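The Lumonier Saucers
Short fiction
Posted Apr 11, 2026

My aunt would not drink coffee out of china. She said china sulked. She had plenty of it, a whole cabinet with roses on, and it came out for the minister and for the man who read the gas meter, who was shy and whom she wanted to impress. But for herself and for me it was always the steel cups, and under the steel cups the steel saucers, and I was nine or ten before I understood that other families did not have their coffee ring like a small bell whenever somebody set it down.

She was eighty-nine when she decided I should have them. I say decided, though with my aunt a thing was usually decided long before you heard of it, and what you got was the announcement. The announcement came by telephone in September, in the middle of my supper. I was to take the 604 bus out to Omley on the first dry morning, and I was to bring a bag with a flat bottom, and I was not to bring newspaper because newspaper leaves gray on everything and she had spent her whole life getting gray off of things.

So I went. The 604 goes the long way around, through Bridton and past the reservoir, and stops at every gate where somebody might once have lived. I had a canvas bag with two bath towels in it and felt a little like a person running away from home. When I was small my mother and I used to ride the same bus the same way, and I would stand on the seat at Bridton to look for the Lumonier Hotel, because that was where my aunt worked, up on the hill with the striped awnings. The awnings were gone by now. There was a sign about apartments.

My aunt had the kitchen table laid out when I got there. She had cleared off the radio and the seed catalogs and the dish of rubber bands, and she had everything standing on a clean sheet, shining so hard that the ceiling light seemed to have come down to sit with us.

"Well, look at it," she said. "You're not paying to look."

I looked. I had seen all of it a thousand times, but always with coffee in it, or soup, or with a dish towel thrown over. I bent down close to the nearest piece, and the whole kitchen went sliding around the curve of it, all of it smeared into grays and dark blues and patches of white.
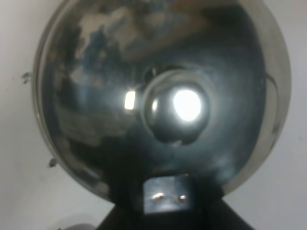 "I used to do my hair in that," my aunt said. "Don't laugh. There was one mirror downstairs at the Lumonier for all the girls, and it was in the hall by the boiler, and you had to be quick. So I'd take a bit of the table service around the corner and do my hair in that. It makes your nose enormous, but the hair comes out all right."

I said I hadn't known the steel came from the hotel.

"Where did you think it came from?"

I said I supposed I had thought it came from the cupboard.

She was pleased with that, I could tell, though she clicked her tongue. She got up to put the coffee on, which took a while because she would not be helped with it, and she told me the story with her back to me, the way she told all her best ones.

The Lumonier, she said, had been a silver hotel. Everything on the table was silver, or had been dipped in something that had once met silver, and it took two people a whole morning to keep it decent. Then there was a new owner, and the new owner had been somewhere warm on a ship and had been given his coffee in a bright steel cup, and he came home with the idea like a man who has caught something. He went to Lysenko, who had the kitchen supply on Depot Street in Bridton, and he ordered steel. Cups and saucers and pots, and lids for the pots. Enough to serve 50 at a sitting.

"And they hated it," my aunt said. "Oh, they hated it! You never heard such a fuss. It burned their fingers. It clattered. There was one old lady who said it was like having breakfast in a garage."

But the girls in the kitchen loved it. It didn't chip. You could drop it down the back stairs, and my aunt had, a full tray of it, on her second morning, and she stood at the top listening to it go all the way down past the laundry and the coal door, certain that it was her job going down with it. The cook came out to see. The cook picked up a saucer from the bottom step and turned it over, and rubbed it on her apron, and handed it back up without a word. That was all that happened. My aunt said she had been waiting ever since for somebody else to be that decent about something, and that a few people had come close.

The coffee was ready by then. She poured it the way she always did, with the pot held much too high, and she put my cup down in front of me on its saucer, and there was the little bell.

"When they closed up," she said, "they had a sale on the lawn, and they'd put the china out at the front with a ribbon on it. The steel was in a laundry hamper around the side. Nobody wanted it. I gave them 4 dollars and they asked if I'd take the hamper too."

I asked what had become of the rest. There were certainly not 50 of anything on the table.

"Oh, it went," said my aunt. "It goes, you know. A girl gets married. Somebody's boy goes off to college and he needs something to eat his cereal from. I sent some to your mother once and she used it for paint." She let that sit a minute, because she had not forgiven it. "Lysenko's widow had a pot back from me, for her African violets. And I left one cup out at the pump for people walking, and somebody walked off with it, and I hope they're enjoying it."

We drank our coffee. It was too hot to hold, as it always had been, and I did what I had done since I was small, which was to pinch the cup up by the rim and blow and set it down again. My aunt held hers in her whole hand. I don't think she had felt anything in the tips of her fingers since the Lumonier.

Afterward she showed me how to clean it all, although I had known how since before I could spell. Warm water, and a soft cloth, and then a dry cloth at once, before the water has time to think. Vinegar if it clouds. Never the scratchy side of anything. I was made to do one saucer while she watched, and then to do it over. I wrapped the pieces in the bath towels, and she took them out and wrapped them again so that they wouldn't knock together, and then she stood there holding the last cup and did not put it in.

"I might keep this one back," she said. "Just till Christmas."

I said of course. I said she should keep it as long as she liked – she should keep all of it, I could come out on the bus and have my coffee here, I didn't mind the bus.

"No," said my aunt. "I want to hear that they got there."

I didn't know what she meant by that until I was home. I had hardly gotten my coat off when the telephone rang, and she said, "Well, put one down, then." So I held the telephone out over the table at the length of its cord, and I set a cup on a saucer, not gently, and it rang out clear through the apartment.

"That's them," she said, and hung up, because the call was long distance and she could not be persuaded otherwise.

She had her cup until Christmas and for two Christmases after that. It came to me in the end in a shoebox, wrapped in newspaper, of all things, by a neighbor who couldn't have known. I spent a whole evening on it with the soft cloth. There was a smudge of newsprint just under the rim and I was a good long while getting it off, and I will admit I talked to it some while I worked.

I've given a few away since. My aunt was right that it goes. A cup went to the girl downstairs when she got her first place, and she called to say it was burning her fingers, and I told her to pinch it by the rim and blow. One of the big pots is over in Omley again, at the church, where they make cocoa in it. I have told them about the scratchy side.

But I've kept enough to have someone in. The table is a white one now and the wall behind it is gray, and my aunt would have had something to say about both, probably that they looked like a dentist's. I think she'd have come around. I lay things out on it the way she did, in good time, with the cups to the left and the pot over at the right where I can reach it, and then I go and stand by the window to watch for whoever is coming up the street.

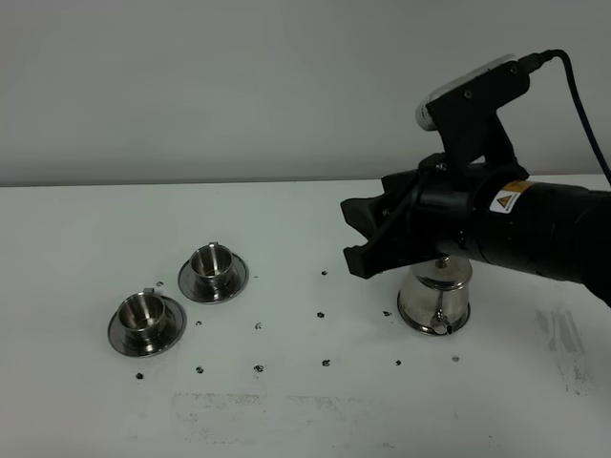 Two cups on their saucers, and the pot.

My visitor this afternoon is the girl from downstairs, who is not a girl anymore and has a daughter of her own, old enough to stand on a bus seat. The daughter doesn't drink coffee. She'll have hers warm with milk and mostly sugar, and her mother and I will pretend not to see how much. I've got the vinegar put away and the dry cloth over my shoulder. There's the downstairs door now, and somebody small on the steps, taking them one at a time and singing.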